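Checkliste Sicherheit und Ablauf – Tag der offenen Tür im Trainingslabor für robotische Chirurgie
Begehung im Juli, Beginn 7.30 Uhr, vor dem Einlass um 10 Uhr
Geprüft von: Lyle Haddad
Aussteller und Stationen: Clernis (Nahtstation), Nakico (Transportwagen im Flur), Kabbaj (Übertragung und Bildschirme), Fudex (Verpflegung)

Vorab ein paar Worte, bitte habt Nachsicht, ich schreibe meine Kommentare gern etwas ausführlicher, als das Formular es vorsieht. Im letzten Jahr standen bei mir nur Häkchen, und im Herbst wusste ich selbst nicht mehr, was ich mit „bedingt in Ordnung“ gemeint hatte. Diesmal also mit Text. Angemeldet sind bis zu 200 Gäste, darunter zwei Schulklassen und viele Angehörige aus dem Haus, und ich freue mich ehrlich gesagt auf alle.

1. Zugang und Fluchtwege

1.1 Haupteingang und Nebeneingang frei, Türen öffnen vollständig
Ergebnis: in Ordnung
Kommentar: Der Türstopper am Nebeneingang klemmte, die Haustechnik hat ihn noch vor acht Uhr ausgetauscht. Vielen Dank dafür!

1.2 Flur vor dem Labor, Mindestbreite eingehalten
Ergebnis: Mangel, behoben
Kommentar: Die Stehtische von Fudex standen so einladend, dass man im Ernstfall um sie herum hätte Slalom laufen müssen. Wir haben sie gemeinsam in die Nische beim Aufzug gerückt, dort ist es ohnehin gemütlicher.

1.3 Personenzahl im Labor
Ergebnis: Auflage
Kommentar: Höchstens 20 Gäste gleichzeitig, Schulklassen werden geteilt. An der Tür bitte mitzählen, auch wenn es drängelt.

1.4 Feuerlöscher, Prüfplakette gültig
Ergebnis: in Ordnung
Kommentar: Gerät Nr. 1668 neben der Garderobe war hinter Mänteln verschwunden. Haken versetzt, Löscher wieder sichtbar.

2. Nahtstation (Clernis)

2.1 Absperrung um die Roboterarme
Ergebnis: in Ordnung
Kommentar: Das Band steht weit genug weg, auch wenn sich jemand neugierig vorbeugt. Am Boden fehlte noch die Markierung für Rollstühle, sie ist inzwischen geklebt, und zwar vorne, damit man von dort auch etwas sieht.

2.2 Not-Halt an Konsole und Patientenwagen
Ergebnis: in Ordnung
Kommentar: Beide Taster ausgelöst, Arme stehen sofort. Ich habe mir den Wiederanlauf zweimal zeigen lassen, beim ersten Mal war ich zu langsam mit dem Mitschreiben.

2.3 Übungsunterlage und Kunstblut
Ergebnis: in Ordnung, mit Hinweis
Kommentar: Genäht wird auf einer hellen Gewebeauflage, und die rote Flüssigkeit ist reichlich bemessen. Das soll so sein, denn die Auszubildenden sollen lernen, bei schlechter Sicht auf den Nahtverlauf ruhig zu bleiben. Für Besucher ist es trotzdem ein kräftiger Anblick – deshalb gehört ein Hinweisschild an die Tür, gut lesbar und vor dem Eintreten.

2.4 Nadel und Faden während der Vorführung
Ergebnis: in Ordnung
Kommentar: Die gebogene Nadel bleibt zwischen den Stichen in den Backen des Instruments und wird nicht auf der Unterlage abgelegt. Das hatte ich mir gewünscht, und das Team hält sich daran. Bei meinem Durchgang durfte ich eine ganze Weile zusehen, und ich gestehe, dass ich dabei das Klemmbrett vergessen habe.

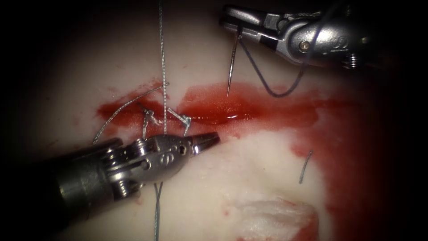 Zurück zum Formular. Worum ich das Team noch gebeten habe: Abgeschnittene Fadenstücke und Gaze bitte nach jeder Vorführung von der Auflage nehmen, bevor die nächste Gruppe hereinkommt. Auf dem großen Bildschirm wirkt jedes kleine Fadenende wie ein Seil, und die Leute fragen dann danach statt nach der Naht. Das ist kein Sicherheitsmangel, ich vermerke es trotzdem.

2.5 Nadelzählung und Entsorgung
Ergebnis: Mangel, behoben
Kommentar: Für den Tag sind 13 Nadeln ausgegeben. Die Liste dazu lag im Büro, der Abwurfbehälter stand auf einem Rollwagen ohne Bremse. Beides ist geändert, die Liste hängt jetzt an der Konsole und der Behälter ist festgeschraubt. Ausgabe und Rückgabe werden von zwei Personen abgezeichnet, bitte auch in der Mittagspause.

2.6 Mitmachen an der Konsole
Ergebnis: Auflage
Kommentar: Gäste dürfen an die Konsole, dann aber an der Ringübung und ohne Nadel. Kinder nur, wenn eine erwachsene Begleitung danebensteht. Für die Kleineren haben wir eine Fußbank gefunden, die nicht kippelt. Ich habe mich persönlich daraufgestellt.

3. Transportwagen (Nakico)

3.1 Fahrweg markiert, Geschwindigkeit reduziert
Ergebnis: in Ordnung
Kommentar: Der Wagen fährt im Schritttempo und hält vor meinem Schienbein, vor meiner Tasche und vor einem Besenstiel.

3.2 Akustisches Signal
Ergebnis: offen
Kommentar: Im leeren Flur gut zu hören. Ob das bei vollem Haus noch gilt, bitte gegen elf Uhr noch einmal prüfen und hier eintragen.

4. Bildschirme und Kabel (Kabbaj)

4.1 Kabelbrücken im Publikumsbereich
Ergebnis: Mangel, behoben
Kommentar: Eine Brücke lag lose, eine fehlte ganz. Ersatz kam aus dem Hörsaal, sie ist leider gelb, aber stolpern wird darüber keiner mehr.

4.2 Standfestigkeit der Monitore
Ergebnis: in Ordnung
Kommentar: Gerüttelt, nichts wackelt.

5. Erste Hilfe

5.1 Sanitätsraum besetzt, Liege frei
Ergebnis: in Ordnung
Kommentar: Auf der Liege lagen noch Prospekte, die sind umgezogen. Zusätzlich stehen drei Stühle und Wasser direkt neben der Nahtstation. Wer blass wird, soll sich bitte setzen dürfen, bevor er gefragt wird, wie es ihm geht.

Freigabe: erteilt, mit Auflagen zu 1.3 und 2.6
Nachprüfung offen: 3.2
Hinweisschild zu 2.3: wird gedruckt, muss bis 9.45 Uhr hängen
Unterschrift: L. Haddad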